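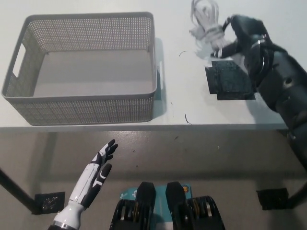

Cable sort, bench 2, Sunday, continued

Started 9:40. Carrying on from Nahom's entry. The backlog from the Lanwood move is still in the two crates under the window. Aim for the session: get the white leads out of the mixed stock, coil them to one standard, bag and tag, and clear the bench top for the Buzatu fixtures.

Setup

White bench, gray perforated basket at the left end, black pad to the right of it. Basket is for finished coils only. Work in hand goes on the pad side. Last time both ended up in the same container and Shewit had to re-check the lot.

Basket is the large rectangular type with the square-hole mesh walls and the slots in the ends. Preferred over the solid bins. Dust goes through the holes and the contents can be read from the side without tipping. Drawback: thin connectors can poke through the mesh and catch when the coil is lifted. Put coils in flat, plug ends up.

Coiling

Standard as agreed with Hamdia:
1. Lay the lead out full length and take out any twist before starting.
2. Over-under loops, not wrapped around the elbow.
3. Loop diameter to suit the lead. Anything 1000 mm or shorter gets a 70 mm loop. Longer leads go larger.
4. Last turn goes around the bundle, tail tucked through the loop.
5. Fabric tie if the tail won't hold. No tape.

Several leads from the first crate had been wrapped around themselves tight at the middle with the loops left free at one end. Compact, but the loops snag on each other once there are more than a few in a container, and the jacket takes a set at the crossing point. Opened these up and redid them. Two had a permanent kink after being straightened. Put aside for continuity test, not bagged.

Length check

Measured between strain reliefs, excluding plugs. Odd one: a lead marked 500 came out at 473. Measured it again, same result. Either a re-termination or a wrong label. Tagged with the measured value. Tolera, if you remember shortening any of the Dindska leads, write it in here.

Remaining lengths agreed with their labels within what a steel rule will give on something that flexes.

Continuity

Batch of 7 on the meter, pin to pin, flexing at both ends. Six good. One intermittent at the plug end, opens when bent toward the latch. Cut the plug off straight away so it can't go back into stock. Remaining cable kept for jumpers.

The two kinked ones were in this batch and both passed. Kept for bench use only, red tie, not for anything leaving the room.

Bench surface

White top shows every thread and hair. There were a couple of short dark fibers on it, one toward the back and one nearer the front edge. Source not established. Might be brush bristle, might be packing material out of the crates. Matters because the Fivel connectors are open-faced and a fiber in the contact well reads as a high-resistance joint. We lost half a morning to that in January.

Procedure from now on: dry wipe, then IPA wipe, before any connector is uncapped. Wipe away from the basket, toward the front edge. Same for the pad. It is black and holds lint that doesn't show until it transfers to something white.

Floor could do with a sweep too. Gray concrete, specks and scuffs all over, and hard to tell a dropped contact pin from a mark. Went over it with the magnet before I moved my chair. One screw, no pins (the pins are brass, so this proves little).

Storage

Bagged coils go to drawer 4, short leads at the front. Label on the outside of the bag, length first, then connector type, then initials. Heather asked for the date as well. Not enough space on the small labels, so I have put it on the drawer card.

Open items

- Second crate not started. Mostly black leads by the look of the top layer.
- Source of the 473 lead, see above.
- Small fabric ties nearly out. Shewit to order with the next consumables.
- Decide whether power leads go in the same drawer. I would keep them apart. Hamdia disagrees.
- Basket to stay at the left end. If you borrow it for the wash-down, bring it back dry.

Stopped 12:15. Meter back in its case, battery low indicator on, no spare in the drawer.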